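# Stostham group trains lab robot in simulation, reports fewer practice runs on the real bench

STOSTHAM, Apr 6, 2019. A research group at the Hustari laboratory in Stostham has published a method for teaching a robot arm to handle lab supplies by practicing first in a simulated copy of a workbench. The report covers 1,040 simulated attempts at a pick-and-place task and a much smaller set of trials on a physical arm.

The work was led by Sylvie Nguyen and paid for in part by Bouchard, a supplier of bench equipment. The group calls its simulator Menuvcombe.

The question behind the project was how closely a virtual bench has to match a real one before the training carries over. Many labs build very detailed virtual scenes, with accurate textures and lighting, and this takes weeks. The Stostham group went the other way and kept the surfaces plain. Tables, blocks and boxes got simple colors. The effort went into size, position and the way the gripper makes contact with an object. 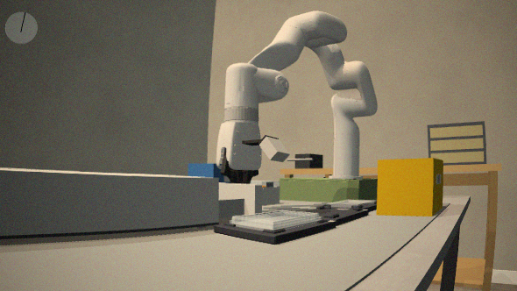 *The simulated bench in Menuvcombe, with the arm over the work surface.*

In each attempt, the arm starts from a raised position, moves over the bench and lowers the gripper toward a target. The software then records where the fingers made contact, how hard they pressed and whether the object moved. An attempt is counted as good only if the object ends up within a set distance of its goal and nothing else on the bench has been touched.

That second condition turned out to matter most. In the first round of training, done in March, the arm learned to reach its target quickly but took short paths that brought the wrist too close to taller objects. The group changed the scoring so that a near miss cost almost as much as a collision. The arm then began to lift higher before moving sideways, and the paths became longer and slower.

"We gave up some speed and we were fine with that," Nguyen said. "In a lab, a knocked-over rack can cost you a day. Two extra seconds on a move cost you very little."

The method has two stages. In the first, the arm is trained on a fixed layout until its results level off. In the second, the program shifts the objects by small random amounts before every attempt, turns some of them slightly and changes the friction of the surface. The group tried 16 versions of this second stage, each with a different amount of shifting. Versions with very little movement did well in the simulator and poorly on the real arm. Versions with a lot of movement took too long to learn anything useful. The best results came from a setting near the low end of the range, with the shifts made larger as training went on.

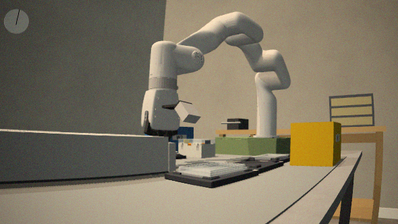
Viewpoint was a separate part of the study. The control program does not get a list of object positions. It has to work them out from rendered views of the bench, and large objects can hide small ones. The group compared training from a single fixed view with training in which the viewpoint was moved a little between attempts. The fixed view gave better scores inside the simulator. When the same programs were moved to the physical arm, the order was reversed, and the programs trained on changing views made fewer placement errors.

The report puts this down to how the real camera was mounted. It was taken off for cleaning several times and never went back in exactly the same spot. Programs that had only learned one view treated the small change as if every object on the bench had moved.

For the physical trials, the group chose 12 layouts that had not been used in training. The arm was allowed a short practice period on the real bench before scoring began. With the two-stage method it needed less of that practice than an arm trained on the fixed layout alone. The two failures the report describes in detail both involved objects placed close together, where the gripper did not have enough room to open fully.

The authors list several limits. All the objects were rigid, and none held liquid. Clear plastic parts were rendered in a simplified way, and the group says it does not yet know how much that affects results with real labware, which can be hard for a camera to pick out. The physical trials were also done on one arm by the same people who wrote the software. The group would like another lab to repeat them.

Bouchard supplied measurements for some of the bench parts. The company had no role in scoring the trials, according to the report.

Nguyen said the next round of work will look at tasks with more than one step, such as moving a part out of the way to get to the one behind it. The scoring rules will have to be rewritten for that, as the current ones count any contact with a second object as a failure.

The training code and the layout files for the simulated bench can be requested from the Hustari laboratory. Recordings from the physical trials will be added once they have been labeled.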